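Playroom > Toys & Storage > Sorting Out the Play Kitchen

Last updated: Nov 25, 2019

Print this page | E-mail this page

I put off sorting our play kitchen stuff until the bin wouldn't close anymore, and even then I only started because I stepped on a plastic carrot in my socks. If your house has a toy kitchen in it you already know how this goes. The pans end up under the couch, the food ends up in the bathtub, and the one piece everybody wants is missing. I've been through this enough times now that I have a routine, so I thought I'd write it down.

First, get everything out on a table. Don't try to do it on the floor! I tried the floor in June and the kids had it all carried off again before I found the second pan. A table puts it at your own height, your knees will thank you, and you can see what goes with what. Something dark underneath is great if you have it (a plain black tablecloth works fine) because all the little bright pieces show right up.

Pull out the big things before you bother with the food. Frying pans, trays, the toy appliances, any boxes with drawers. Open every drawer. I found 54 cents and a hair clip in ours, plus a very old raisin.

Pans, the tray, the basket and play food, all out on the table:

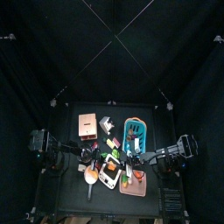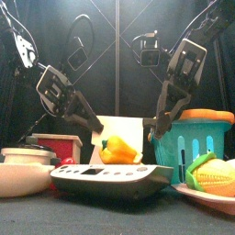

Once the big things are lined up I do the food, and I'm pretty ruthless about it. Anything cracked goes in the trash. Anything with tooth marks gets a good hard look. The soft plastic vegetables are the worst for splitting along the seam, and once they split they hold water inside and get nasty, so squeeze each one over the sink before you decide. If it squirts, it's gone.

For washing, I use warm water with a squirt of dish soap and an old toothbrush. Let the hard plastic soak while you do something else. Wooden pieces don't get soaked, ever - just a damp cloth and then a dry one right behind it. I ruined a nice little wooden box by leaving it in the sink with everything else, and the drawer swelled up so tight I never did get it open again. Toy appliances get the damp cloth too, and take the batteries out first if there are any.

Baskets with slots in the bottom are my favorite thing for this whole job. You can rinse the food right in the basket, give it a shake, and leave it to drain on a towel. Then it goes back on the shelf with the food already in it. I bought a Gronari bin with a lid a while back thinking it would be tidier, and everything in it smelled like a wet dog after a week. Open baskets for food, lids for things that are completely dry.

Now about putting it away. I used to sort by type, fruit here and vegetables there, with labels and everything. It lasted 3 days. What works at our house is one basket for food, one tray for dishes, and the pans hang on hooks on the side of the kitchen. The hooks are the stick-on kind from Trastico and I've had to replace one. Press them on hard and leave them overnight before you hang anything.

Keep the number down, too. I leave out 4 or 5 vegetables at a time and the rest sit in a Jutevell bag in the hall closet. When they start getting bored I swap a few - same old pepper, but you'd think it was Christmas.

Flat cardboard pieces like pretend milk cartons get crushed at the bottom of a basket, so stand those up along the side or put them in last. Clear packing tape along the corners helps, but do it while they're new.

One more thing on stickers. If a toy still has price sticker goo on it, rub in a little cooking oil, wait ten minutes, and wipe. Then wash the oil off with soap or it'll pick up every bit of lint in the house.

Print this page | E-mail this page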